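Pakik Textile Notes
@pakiknotes · April 2025

1/ Cotton shirting shrinks more across the warp than most labels admit. I washed 40 swatches in March, all yarn-dyed checks.

2/ Warm wash, 800 rpm spin, flat dry. The Drirkitz cloth lost the most length. Thorlacius held its width.

3/ Tumble drying added to the loss in every batch. Steam pressing got a little of it back.

4/ Prewash before cutting. Add a second wash if the check has to match at the side seams. 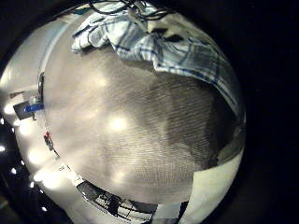
Blue and white plaid, crumpled.

5/ Jisora swatches are next.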